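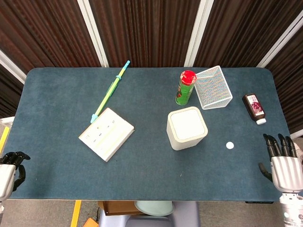 The Neveck felt table mat, in dark teal

I've sold table mats at Amlow for longer than I care to admit, and the Neveck is the one I'd save from a fire. It's a big felt mat with rounded corners that lies over a rectangular table and turns it into somewhere you can put things down without wincing. Mine is the dark teal (more blue in the evening, I find, and greener by a window) and it lives on the table in front of the pleated brown screen.

I use it for sorting. Everything that's floated round the house all week ends up on it: a pen, the grape bottle lying on its side, the snack can with the red lid, a wall switch panel, the white mesh basket that ought to be holding half of it. Small pale things are wonderfully easy to find on a dark mat! I've lost so many little caps and screws on bare wood, and on the teal a small white disc stands out a mile off.

What it's like to live with

It's soft but not fluffy. The felt is pressed quite firmly, so you can write on a pad on top of it without the pen poking through, and a cup set down on it makes next to no noise. If you've got a baby asleep in the next room, or a neighbour downstairs with opinions, you'll notice that straight away.

Round things roll less than they do on a bare table. They do still roll if you give them a shove, so please don't write to me about your marbles.

The rounded corners were Wouter Dewulf's idea. Wouter cuts all our felt, and the first lot he did had square corners that curled up within a month and caught on everybody's sleeves. The round ones lie flat. I had my doubts about the look and I've come right round to it (sorry).

Sizes and the rest

Thickness: 3 mm
Depth: 700 mm, front to back
Length: cut to order, so measure your table first
Felt weight: 700 grams per square metre
Edges: plain cut, no stitching
Colours: dark teal, oatmeal, brick
Price: from £19, depending on length

Do measure twice. I can trim a mat that's too long but I can't do a thing with one that's too short, and I've got a cupboard full of those already. If your table is deeper than the mat you'll have a strip of bare table along the front or the back. Lots of people like that, particularly for a cup of tea.

Unrolling it

The mat comes rolled in brown paper with the good side in. Lay it out the day it arrives and leave it overnight with some books on the ends. It'll have a bit of a wave in it to begin with, worse in cold weather, and a warm room sorts that out faster than anything else I've tried. Don't iron it. I did, once, and there's a shiny patch shaped like the front of an iron to prove it.

Keeping it clean

A lint roller once a week does me. Crumbs brush off with the side of your hand, though dark teal does show up pale fluff and cat hair, I won't pretend otherwise. If you have a white cat, have a look at the oatmeal.

For spills, blot with a dry cloth as quickly as you can and then dab with cool water and a drop of washing-up liquid. Don't rub. Anything purple or red wants dealing with on the spot, so mind your juice. It can't go in the washing machine, and it can't go in the tumble dryer either, whatever your brother-in-law tells you.

It isn't heatproof. A mug is fine, a pan straight off the hob is not. Put a trivet down first; the Kinyua cork ones are the ones I stock and they sit nicely on felt.

Things people ask me

Does it slip? On a polished table, a little, if you lean on it hard. I sell a thin Vasent grip sheet that goes underneath and cures it completely. On ordinary varnished wood I don't bother with one.

Does the colour come off? I rubbed a damp white flannel over mine for ages and the flannel stayed white. I'd still keep a soaking wet mat off a pale table.

Can you do a round one? Wouter says no. I'm working on him.

Can I have a sample? Yes, with pleasure. Samples are free and come in all the colours, so you can see them in your own light.

Ordering

We cut 200 mats at a time and the next lot of teal is due in November. Oatmeal and brick are on the shelf now. Put your table length in the notes box when you order, in millimetres please, and if you've only got inches just say so and I'll do the sum for you.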